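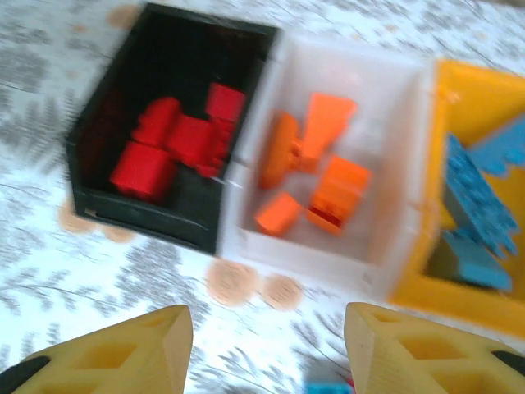
*잎무늬 식탁보 위의 수납통. 왼쪽 검은 통 안은 빨간 블록.*

**3월 21일, 사건 코딩 노트**

Skutden 시장 방화 건 중복 제거 다시 돌림. 입력은 지난 9월 한 달치 지역지 기사와 경찰 보도자료, 합쳐서 약 700건. 날짜와 행정구역만으로 묶으면 사건 단위가 164개로 떨어지는데, 이 값은 아직 쓰면 안 됨. 같은 날 시장 안에서 별도로 난 불이 한 사건으로 합쳐진다.

확인한 문제:

- 초기 보도는 원인을 "누전"으로 적고, 이틀 뒤 후속 기사에서 "방화 추정"으로 바뀜. 현재 코드북은 최초 보도값을 유지하게 되어 있어 원인 변수가 전부 사고로 들어감.
- 부상자 수가 병원 발표와 구청 발표에서 다름. 구청 쪽은 연기 흡입으로 귀가한 사람을 빼고 집계.
- 주체 변수에 "괴한", "무장한 청년들", "반대파"가 섞여 있음. "반대파"는 기자의 판단이므로 주체 미상으로 내리고 원문 표현은 비고란에 보존.

Rekha Suvarna 의견은 원인 변수를 둘로 쪼개자는 것. `cause_first`, `cause_latest`. 동의함. 다만 갱신 날짜 열이 없으면 나중에 어느 기사에서 바뀌었는지 추적이 안 되니 `cause_updated`도 같이 넣기로 함. 기존 행은 원문을 다시 열어 수작업으로 채운다. 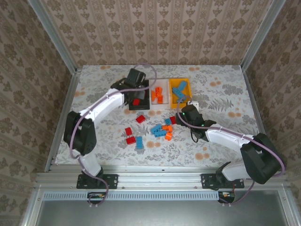
종파 관련 변수는 보류. Jusbridge 쪽 표본에서는 기사에 피해자의 소속 공동체가 명시된 경우만 1로 넣었는데, Cusi 표본은 동네 이름으로 소속을 추정해 넣은 흔적이 있다. 기준이 다른 채로 합치면 지역 비교가 성립하지 않음. Cusi 표본은 해당 열을 결측 처리하고 재코딩 대기열로 보냄. 추정값은 별도 열에 백업해 둠.

코더 간 일치도는 Gediminas Kivi와 내가 같은 200건을 따로 코딩해서 계산 예정. 사망자 수, 장소, 주체, 원인 순서로 본다. 합의 회의 전에 서로의 시트를 열지 말 것. 지난번에 주체 변수만 유난히 높게 나온 것은 공유 시트에서 상대 값이 보였던 영향으로 의심됨.

경찰 보도자료는 등급을 한 단계 낮춤. 2차 발표에서 수정된 수치가 1차 문서에 표시되지 않고 파일만 교체되는 경우가 있었다. 수집기에서 해시값을 저장하고 바뀌면 새 행으로 쌓도록 수정. 기존 파일은 지우지 않음.

Vetus 서버의 원문 보관 폴더는 아직 연도별로만 나뉘어 있음. 지역 코드를 파일명 앞에 붙이는 스크립트는 시험 폴더에서만 돌렸고 본 폴더에는 미적용.

남은 일:

1. 방화 건의 시각 정보 추출. 기사에 "새벽"만 있는 경우의 처리 규칙 필요.
2. 코드북 원인 항목 개정안 작성, Rekha 검토.
3. Cusi 재코딩 담당 미정.
4. 외신 재인용 기사 제외 여부. 지금은 포함 상태로 둠.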